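Plarken > Opinion > Automation

The hour before the robot works

23/04/2020
By Miloslav Bednárik

I look after one cell in Justondale. It has one arm, one gripper and one table where we practice picking and placing of kitchen things. In my opinion we give too much respect to the programming of such a cell and too little to its morning setup, and I want to defend the morning setup.

When I started in January, my list for the morning had two lines: switch on, go to home position. Now it has 10 lines and takes me almost one hour. My colleagues at Zernis find this funny. They say a good program should forgive a bad setup. I do not agree. A program can forgive a cup which stands a little to the left. It cannot forgive a finger screw which is loose by half a turn, and it will not tell you about it either. It will only become a little worse every day, and you will blame the software.

The fingers are my first example. I wipe both tips, I close them slowly on a feeler gauge, and I look if they meet in parallel. Then I pull the cable gently by hand, through the full turn of the wrist, because a cable that is too short pulls on its connector only in one or two positions. We lost two days to such a connector. The log showed 87 failed grasps and every one of them looked like a vision mistake.

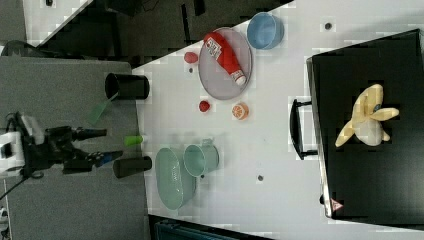

The second matter is what we put on the table. Many engineers want to test with equal blocks. I prefer a plate, a mug, a squeeze bottle, toy fruit, things which are round or thin or lie badly. A block is easy to hold even for a gripper in poor condition. A small cylinder on its side is more strict, and it shows me a worn finger pad sooner than any sensor I have.

I know the argument against me. An hour each day is expensive, and in a big hall with many cells it is maybe not possible. Mr. Pongsiri, who taught me this work, checked up to 10 points on each machine and was often told to hurry. But he wrote everything in a paper notebook, and when a machine failed he opened the notebook before he opened the cabinet. I do the same today. Please give the person with the hex key a little more time.

Comments

gantry_tom: Agree on the cable. Ours rubbed on the mounting bracket for weeks before we found it.

Lidia R.: One hour is too much for me. I do the fingers daily and the rest once a week, no trouble so far.

Miloslav Bednárik: Lidia, for a cell which does the same part all day I would maybe do it like you.

oldwrench: What thickness of feeler gauge do you use?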